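Ticket 666 – Boiler loses pressure overnight, Surkwood workshop
Status: Closed
Category: Heating
Priority: Normal

Original report

The pressure gauge on the Bravonik boiler reads normal when we lock up and is nearly at the bottom of the scale by morning. When it gets that low the boiler shows a low pressure warning and won't fire. We top it up from the filling loop, the warning clears, the heating comes on and it runs all day without trouble. The next morning it's the same again. This started in October, when the heating went back on after the summer. The system is a sealed one with 5 radiators, three in the main room and two along the corridor. There's no water on the floor that we can find, and no stain on the ceiling of the room below the corridor.

Please can someone tell us whether it's safe to keep topping up, and what we should look at before we pay for a visit.

First reply from support

You can top it up for now as long as the gauge stays out of the red zone when the system is hot. Don't leave the filling loop open. Both valves should be shut after each top-up and the hose disconnected if yours is the removable kind. Fresh water brings air and oxygen in with it, so doing this every day for months will rust the radiators from the inside.

Please send us the following:
Gauge reading cold, first thing, before topping up
Gauge reading hot, after an hour of running
Whether the end of the outside discharge pipe is dripping
Whether any radiator valve feels damp at the nut
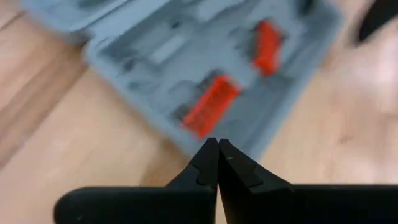 It would also help to know if the drop is the same when the heating is left off for a whole night and the following day. A leak on the pipework will usually show up whether the boiler runs or not. If the pressure only goes after a heating cycle, the expansion vessel or the relief valve is more likely.

Update from site

Readings as asked. Cold, before topping up: just above zero. Hot, after an hour: very nearly 3 bar, which seems high to us. The needle climbs quickly once the burner lights. We wiped all the radiator valves with dry kitchen paper and they were dry, apart from one in the corridor that left a faint green mark. We nipped that one up a quarter turn.

We tied a freezer bag over the end of the discharge pipe on Tuesday and there was a cupful of water in it by closing time. We hadn't noticed before because the pipe ends over a gravel strip behind the bins.

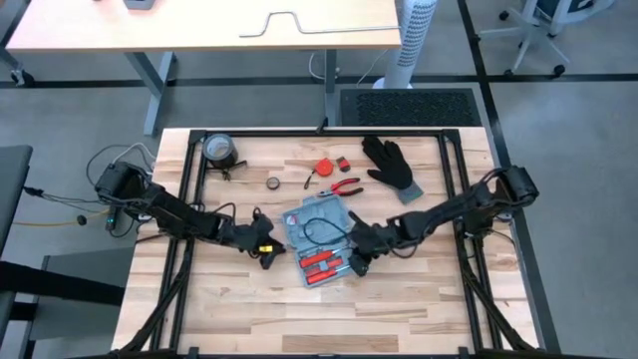
We left the heating off for a night and a day as suggested. The gauge hardly moved. It was cold in the main room but people kept their coats on.

Reply from support

Thank you, that narrows it down. A big rise when hot, water from the discharge pipe and no loss when the system is cold all point to the expansion vessel. It has probably lost its air charge. With no cushion of air in it, the heated water has nowhere to go, so the relief valve opens and lets some out. When everything cools, the pressure is low because that water has gone.

The vessel is inside the boiler casing on this model, so please don't take the cover off yourselves. It needs a registered gas engineer. Ask them to drain the pressure off the water side first and then recharge the vessel through the air valve. If water comes out of the air valve, the diaphragm has split and the vessel has to be replaced. Relief valves often fail to seat properly once they have been lifting for a while, so ask for that to be checked on the same visit.

Update from site

Engineer from Plonari came this morning and was here 2 hours. No water at the air valve, so the vessel was recharged and kept. The relief valve was passing and has been changed. Gauge is now 1.2 cold and 1.6 hot. The bag is back on the pipe and we'll leave it there for the week.
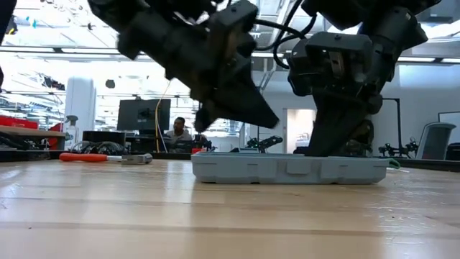

Ayaaba asked whether the corridor valve with the green mark should be changed too, as the same engineer could have done it while the system was drained down. Support's answer was that a green mark on its own is old weeping and can be left if the nut stays dry. Wipe it clean and look again in a month. If the mark comes back, the olive or the valve will want replacing.

Final update from site

Pressure has held all week with no topping up. Bag on the discharge pipe is dry and has been taken off. Corridor valve wiped clean and no new mark so far. Filling loop hose is disconnected and hanging on the hook beside the boiler.

Ticket closed at the customer's request. Reply to this ticket to reopen it.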